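Traslow Two-Arm Demo Kit
Records teleoperated examples for policy training. Ships as one bench set.

What you get
Two follower arms with black parallel fingers, leader handles, wrist and overhead cameras, clamps, cabling, recording software. Bench not included. Bring your own objects – ordinary household stuff works best.

Typical first task is mug righting. Operator drives, system logs joint positions and video together, each attempt saved as one episode. Bad takes get kept too if you tag them. 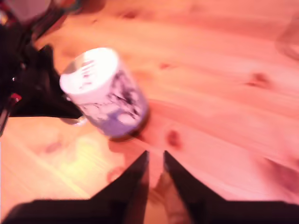

Mug on its side, fingertip at the handle.

Specs in short
Max episode length: 434 seconds
Episodes per storage module: 4000
Setup time, out of the crate: 15 minutes
Part no. 2509

Start with one object and move it between takes. Then add clutter. Hanne Thygesen at Iltside runs her sets with desk things left out on purpose, says the policies hold up better. We agree. Vary the lighting aswell, shadows matter more than people expect.

Spare fingers sold in pairs. Cables are wear parts – order extra.

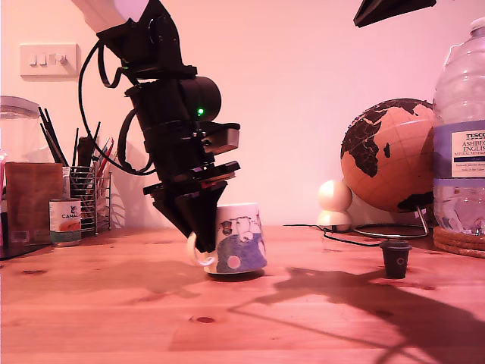

Can two operators record at the same time?
Each arm takes its own leader handle, so two people can drive together and the log keeps both streams in one episode.

Next batch leaves in April. Quotes and lead times from Grímur Lauritsen, mornings are best. Retruns accepted if unopened.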